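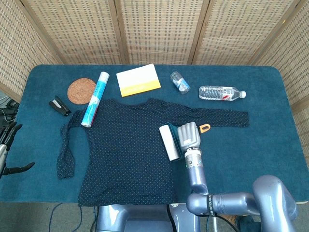 How do you fold a long-sleeved shirt so it fits a shallow drawer?
Lay it face down, bring each side in to the middle with the sleeve folded back along it, then fold the bottom up in thirds. Mine end up a bit wider than the ones in the store, and they still fit!

Welcome to the January page of my laundry gallery. I started this when we moved to the Nilcombe apartment and I lost the big closet, so now everything I own with sleeves has to live in 2 Primwood drawers (the third one is full of towels, don't ask). Most of the folding gets done on a table, usually one that has a bunch of other stuff on it already.

The navy one with the tiny white polka dots comes first this month. One sleeve is out nice and straight and the other is all twisted up, so that's the one to smooth before anything gets folded. The hem hangs over the front of the table a little, and I'd slide the whole shirt up before starting, except there's a stapler and a round woven coaster up there too. I love that coaster, by the way, all those coils!

A word on the teal table top, which has a short pile like carpet. I'm a big fan of folding on something with a bit of grip, because a slick counter lets the sleeves slide off every single time. The rattan screen behind it makes me want one for my bedroom.

Last updated 2022-01-17. Sweaters are next, as soon as I've made room in the drawer.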